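Printmaking is coming back to Stastdale, and I got to be there for the good part

If you were at the arts center on Monday night you already know, because you probably heard me cheering from the back row. The board voted to bring back the evening printmaking classes, and sign-ups open in October!

It's been a long wait. The old print room closed when the big press gave out, and those of us who used to spend our evenings up to the elbows in ink have been pestering the center ever since. What finally did it was money (it usually is). The spring raffle and the print sale together brought in $2,942, and the secondhand etching press Mirela Brito tracked down cost $2,422, delivery included. The rest goes to paper, felts and a starter set of carving tools. 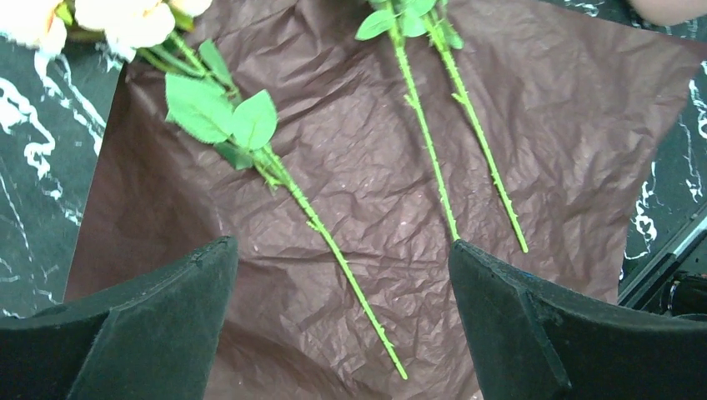
Rose stems on brown wrapping paper.

Mirela will teach the beginner class herself. I took linocut with her years ago and still have the lopsided owl to prove it. She told me the first few weeks will be relief printing only - lino and a little wood - and then everyone moves on to drypoint once they're comfortable with the press. You don't need to know how to draw, and she says she'd like some people who can't.

The full course is $109, materials included, and it runs from 6:30 to 9 in the old Birkik building, up the back stairs. There's an open studio for returning students too, though you'll have to bring your own paper for that one.

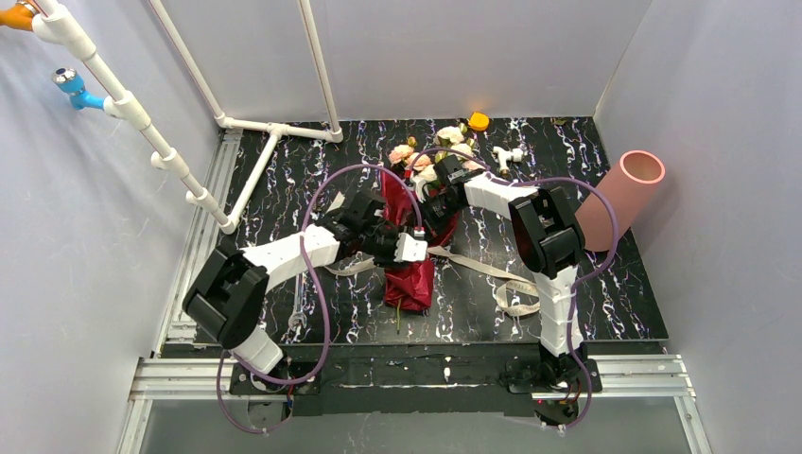
Kristine Galang is handling registration, so she's the person to bug with questions about spots and the sliding-scale fee. She's also looking for old newspapers, clean rags and any flat files you might be ready to part with (mine are staying put, sorry Kristine). Drop things off at the front desk any afternoon before five. Parking is behind the building, and the side door will be unlocked on class nights.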